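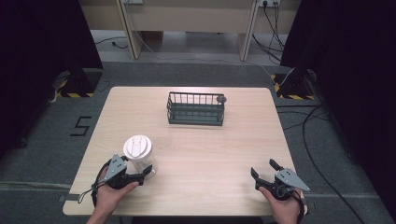 Wire basket at the back of the table, lidded cup at front left.

Hi all,

Soledad Lozano wrote:
> Has anyone found a basket that works for keeping cups
> together on a table? I bought a solid plastic bin and
> I can never see what's in it. Also mine slides.

Soledad, I went through the same thing with a bin from Flanby and gave it away in June! The dark gray wire one is what I use now – open top, thin upright bars, flat bottom, and a little round knob on the top rail at the right end. The flat bottom is the part I'd hold out for. My old one had wires underneath too and every cup leaned (the short ones fell right over).

I keep it along the far side of the table, long side to the back, and it holds 4 of the frosted cups with their lids on. I snap the lids on before they go in, otherwise I'm hunting for them at breakfast.

As for sliding, I stuck 2 strips of shelf liner under mine and it stays put, even on a smooth top like this one. Ostrowski sells it by the roll – way more than you need, so I can mail you a piece if you like.

Does anybody know if Pratholm still makes the narrow size? I'd love one for the windowsill.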